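Wednesday, Cadham bench, sorting cell

Good day on the cell! I finally got through the cable job on the PiPER and the wrist feels like a new arm. The old run was tied so tight at the last joint that it tugged on every roll, so I cut the ties, gave it a proper loop and clipped it again farther back. Then I ran the Morsy jog routine up and down for most of the morning – not one snag.

Arm counter read 3,000 cycles at the start, and 1,267 of those are since the Adska finger screws went in. Checked all 4 screws anyway. One took a tiny nip with the driver, the rest hadn't moved. Love those screws.

Still to sort out is the wrist camera focus. Things close to the lens go very soft, and I'd like to try a quarter turn on the ring before touching any Purkar settings. Bins stay where they are until then, please!

Slack at the wrist, bins behind:

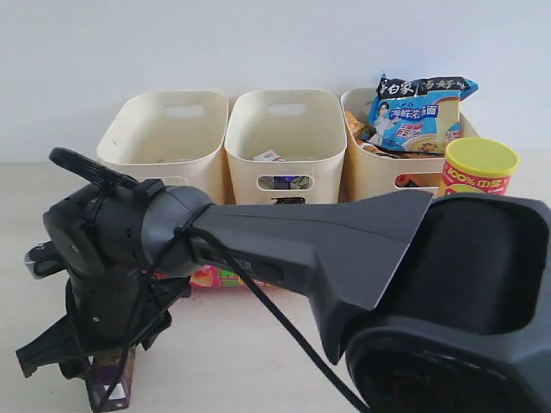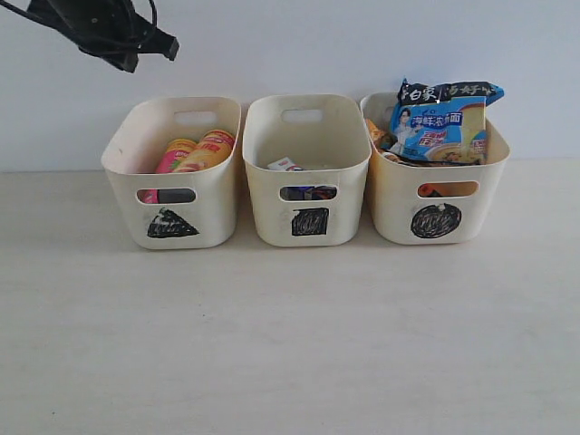

Wrist camera, fingers nearly closed:

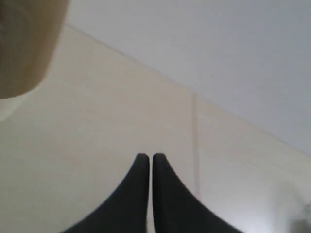
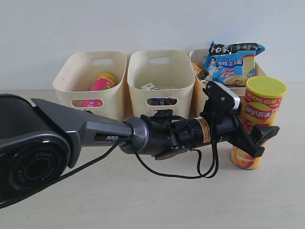 Next up is the homing offset. I wrote down 359 for the base joint where I expected a clean zero, and I'm itching to know if that's the encoder or me bumping it during the cable work. Will power cycle, home it twice and compare. If both agree I'll save the new offset and carry on with the slow moves after lunch.

3 comments · 2 shares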